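Progress report to the funder: Plorulau recording and touring grant
31/07/2025
By Reshma Du Plessis

1. Period and scope

This report covers the second stage of the grant to the folk duo Bistau. The grant pays for studio time, mixing, mastering and a short run of release shows. Songwriting was covered under the first stage and is not discussed again, except where a late change to a song affected the recording schedule.

2. Recording

Tracking for the album is complete. Guitars, vocals and upright bass were recorded at Zaller, mostly as live takes with both singers in the same room. The plan called for separate vocal booths. We dropped this after the first session, when the close harmonies drifted in pitch on the slower songs and the edits took longer than a new take would have.
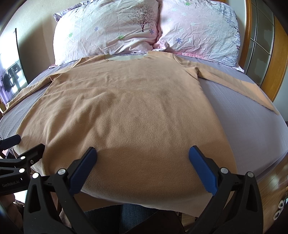
The cost of the change was more spill between microphones. Vocal levels cannot be moved far in the mix without bringing the guitar up with them, so the balance on most songs was fixed at the time of recording. The duo accepted this in writing before the sessions went on. Drums and pump organ were added later and are isolated in the normal way.

Two songs were recorded again from the start. One had been tracked in a key that left no room for the upper harmony in the last chorus. The other had a tempo problem that could not be repaired by editing, as the guitar was not played to a click.

3. Mixing and mastering

Mixing is being done at Oshima. First mixes of all songs have been delivered and reviewed. Notes from the review were mainly about low-end build-up in the bass and too much reverb on the spoken introduction. Second mixes are in hand. Mastering has not started, and separate masters will be needed for vinyl and for streaming. The vinyl side lengths are within the plant's limit, but side two is the longer – the running order may still change to even this out.

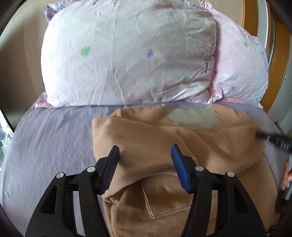
Jacobus Mnguni asked at the mix review that the running order be settled before any lacquers are cut, and said he would prefer to lose the instrumental than shorten the fade on the closing song. The duo would like to keep both. A decision is due before the second mixes are signed off.

4. Release shows

Dates are held at small seated rooms. Contracts have been returned for all but the last venue, which wants a later load-in than our sound check allows. Advance sales across the confirmed shows stand at 1,583 tickets. The duo will travel with one engineer and use house systems, with their own vocal microphones and direct boxes.

5. Budget

Studio spending is over plan by 2 days, both caused by the re-recorded songs. The extra cost was met from the contingency line, and 20 percent of that line remains. Travel is under plan because rehearsals were moved closer to the studio. No transfer between budget headings is requested. 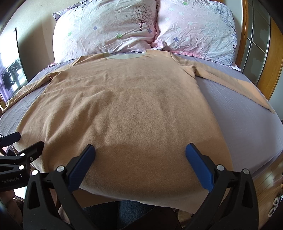 6. Work remaining

Sign-off of second mixes, then mastering and approval of test pressings. Sleeve credits are drafted and need checking against the session sheets, in particular the organ and string parts. Song registrations have been filed for all but the instrumental, where the split between the writers is still to be confirmed. The final report will include audited costs and attendance at each show.

Comments

Tobold: Is the vinyl master being made from the same mixes as the streaming one, or will there be separate mixes? The report only mentions masters.

Reshma Du Plessis: Same mixes. Only the mastering differs.

kerrin_h: Please keep the instrumental. It was the best thing in the set when I heard them in July.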